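We use cookies to remember your settings and to see which student projects people are reading. Accept | Manage preferences

Where the Clean Washing Goes: A Home Textiles Project Report
By Annelies Eder, Valtdale Community College
Submitted 23 December 2018

When our class was asked to pick an everyday household job and study it properly, most of my friends went straight for cooking, and I can't say I blame them. I chose the pile of clean clothes on the bed. I grew up in a house where the washing came in off the line, landed on the nearest mattress and stayed there until somebody wanted to go to sleep, and I have always wondered whether there was a kinder way of going about it.

My project partner, Azra Stan, and I began reading in June. We started with the Berchtold method, a folding guide our teacher lends out (the cover is long gone), which has you sort everything by colour before you fold a single piece. Azra was doubtful from the beginning. She sorts by where a thing lives – drawer, shelf or hanger – and she is quite firm about it.
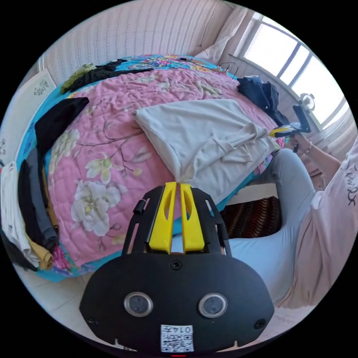
We agreed to give both ways a fair go, and to use a bed for all of it. A table is the right height, I'll grant you, but very few people we talked to fold at a table. They fold on the bed, on top of whatever quilt happens to be there, half sitting and half leaning. Our survey had 11 replies, and 10 of them named the bed as their usual spot. The odd one out irons everything as she goes, pyjamas included, and I do admire her.

Folding on a quilt has its own troubles. The surface gives under your hands, so a sleeve you have just smoothed will creep back out when you press on the next fold. We found it helped to pull the quilt flat first and keep a bare patch in the middle for the piece being worked on, with finished stacks kept well back from the side of the mattress. A stack that hangs over the side will go sooner or later, and usually when it's the tallest.

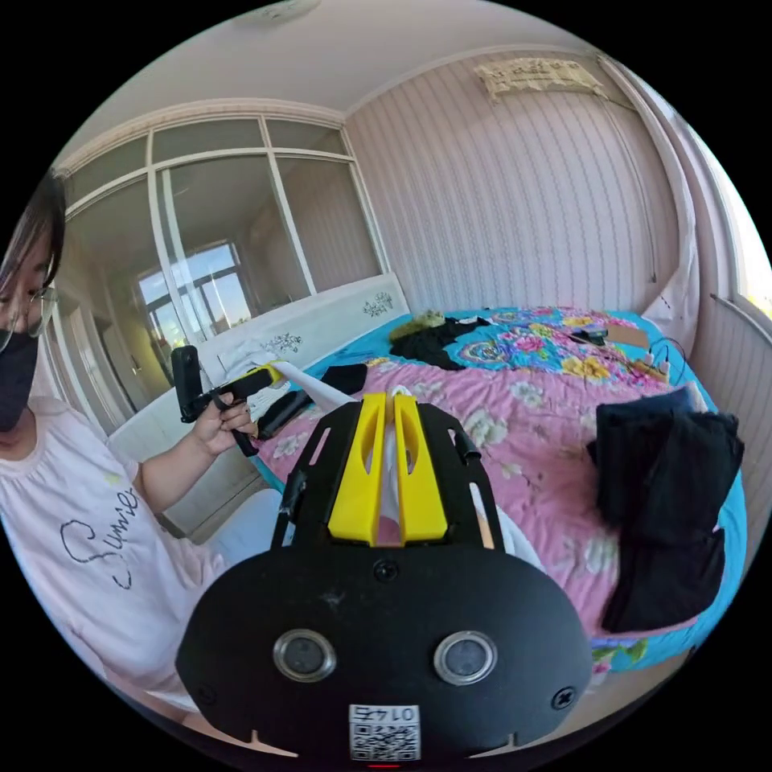
Photo: Valtdale Home Textiles project

White things gave us the most grief of anything in the report. Put two white tops together and you lose the edges, and it takes a bit of patience to work out which hem belongs to which. Azra's answer was to lift one piece clear of the others by a corner and let it hang before laying it down again. It is slower, but we did a good deal less refolding.

Dark clothes were easier to fold and harder to sort. Navy and black look alike until you get them near a window, so we'd suggest doing the darks in daylight. Fuzzy fabrics we gave up on stacking altogether. They go on top, or off to one side by themselves. 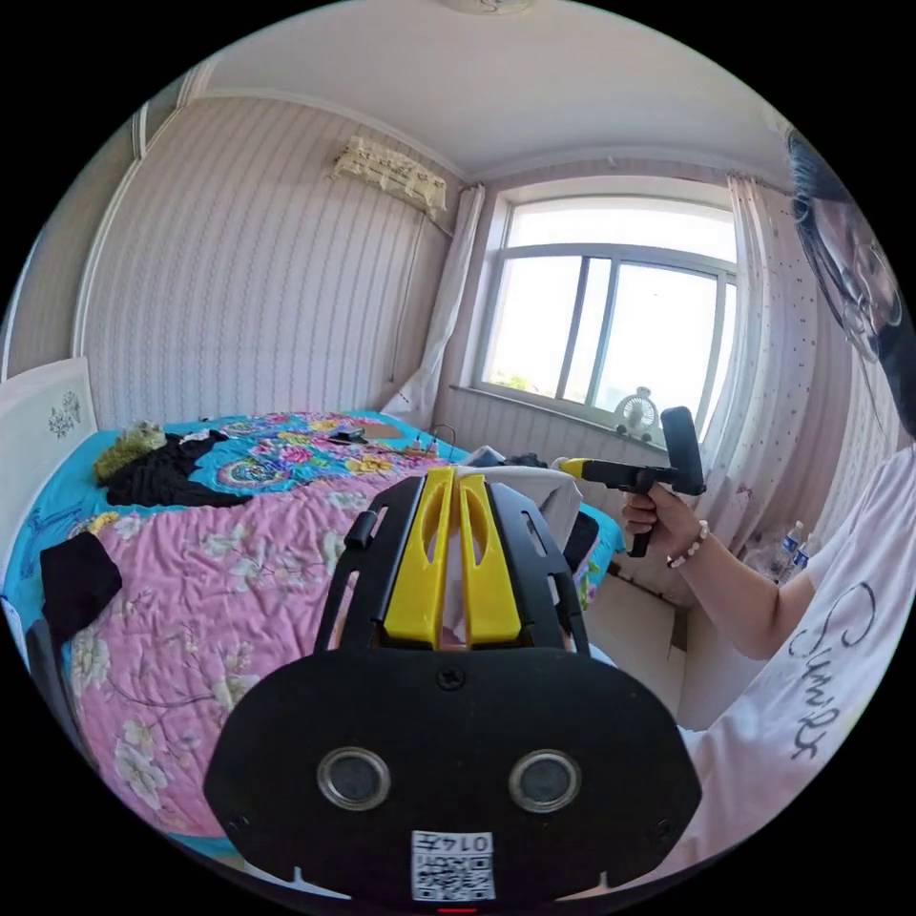 As for the Berchtold method against Azra's, I came around to hers in the end, though I still like the look of a colour pile. Sorting by where things live meant one walk to the wardrobe and one to the drawers, and the bed was clear again sooner. My full notes run to 2,000 words and are kept with the class folder, along with the survey form.

If we did it over, I'd want to try fitted sheets, which we left out on purpose – we only had one term!

Reader comments (3)

Jusska: Lovely read. I'm a drawer-shelf-hanger person too and my mum never understood it.

foldandhold: Did you try rolling the T-shirts? I find they stay put on a soft bed much better than flat ones.

Annelies Eder: We did try rolling, foldandhold, but only for socks and singlets, so it didn't make it into the report. Maybe next year's class will take it on.

Contact the Ivumier student projects desk | © 2018 Ivumier | Back to top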